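Prep room and chemical store — walk round with comments
Predwood site, ground floor
Sunday, June 5, 2022

Done with the building empty so no classes to work round. Same list as January plus the new bits for the states of matter unit (melting, boiling, subliming, the crystals demo). OK means OK, anything else has a comment. Read the comments pls, last time people only read the ticks.

1. STORE — SOLIDS

Door locks — OK
Key signed out in book — NO. Last entry is in January. Key has been out since then, obviously.
Labels readable — mostly. Two jars of copper sulphate, one hydrated one not, labels faded to the same nothing. Relabel both, write anhydrous in full.
Elements, compounds and mixtures shelves kept apart — OK-ish. Iron filings and sulphur sitting together ready mixed in a tub marked "iron sulphide". It is a mixture until somebody heats it. Relabel. Matters for the lesson as well, the kids will read the tub.
Iodine — lid tight, but staining on the shelf round it. It goes to vapour at room temp, slowly, so a tight lid today doesn't mean it was tight last month. Put the jar inside a second tub.
Salol — 25 tubes, OK
Stearic acid — OK, plenty

2. STORE — LIQUIDS

Flammables cabinet closes — OK
Cabinet latch — stiff. Needs a drop of oil, not a shove.
Ethanol total under our limit — OK
Spill tray under acids — present. Dry. Has a crack in one corner so won't stay dry if it's ever used. REPLACE
Bottles below eye level — one on top shelf, moved it down myself.
Liquid crystal sheets (the colour change ones) — OK, in their sleeve. People keep asking if they count as a liquid or a solid for storage. Store flat, away from heat, that's all I need. What you tell the class is up to you.

3. GASES AND COLD STUFF

CO2 cylinder chained — OK
Regulator date — in date
Dry ice box — vent hole clear, lid loose fitting. Do NOT tape the lid. Somebody had taped the lid. Solid goes straight to gas and takes up 544 times the room or more, a taped box is a bang waiting. Tape removed.
Gloves for dry ice — one pair, both left hands. Order proper pair from Sperling.
Sign on door when dry ice in use — missing, will print one

4. HEATING EQUIPMENT

Bunsen tubing — 15 checked, OK, none perished
Gas taps off at bench — OK
Gas isolator reachable — blocked by the trolley. Moved trolley. Please leave it moved.
Water baths — bath 3 thermostat reads wrong, sat at 60 when the dial said 45. No good for the salol cooling curve and hot enough to catch somebody out. Taken out of use, note taped on top.
Thermometers — all spirit now. The old mercury ones are gone, reciept in the folder.
Boiling tubes — chipped ones binned. Don't save chipped ones "for cold use", they end up over a flame.
Anti-bumping granules — jar nearly empty. Order.
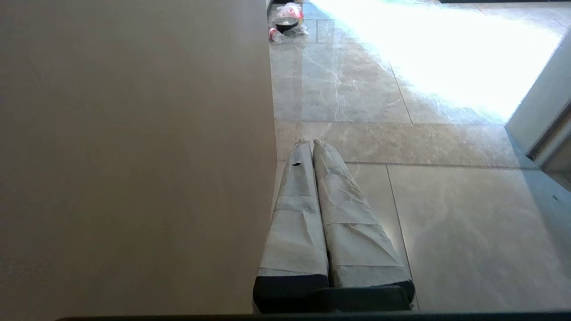
5. EYES, HANDS, FIRST AID

Goggles — straps OK, lenses scratched on a lot of them. Usable. Wouldn't want to read a thermometer through them.
Eye wash — bottle past date. REPLACE before first lesson, not after.
Burns kit — OK
Spare gloves, nitrile — medium only. Need small and large.
Fire blanket — pulls out freely, OK
Extinguisher — pin and tag OK

6. DEMOS FOR THIS UNIT

Risk sheets in the folder for each:
— ice / water / steam curve — yes
— salol melting and freezing — yes, but refers to old room. Update.
— iodine subliming — yes. Fume cupboard only, sealed tube for pupils.
— dry ice — no sheet. No sheet no demo.
— non-newtonian cornflour — yes. Goes in the bin after, never the sink, it sets in the trap.
— particle model tray with the beads — doesn't need one, but sweep up, beads underfoot are worse than half of what's on this list

Fume cupboard airflow — OK, sticker in date. Being used as a shelf though. Clear it.

7. PAPERWORK

Stock list matches shelves — 129 lines on the list, didn't check every one, checked the nasties. All the nasties match.
Data sheets — supplier changed from Prurkiren to Jokport for the acids and the sheets are still the old ones. Swap them over.
Waste collection booked — not yet

TO SORT FIRST
Eye wash. Cracked tray. Dry ice sheet. Key book.

The rest can wait for the next order but put it in the next order, don't carry it over agian. I'll come back and look at bath 3 when the part arrives.

3 comments 7 shares

Recent
Why we stopped using mercury thermometers
Physical or chemical change? Sorting cards to print
Storing hydrated salts over the summer
Gas tap checks, start of term
Cleaning up after cornflour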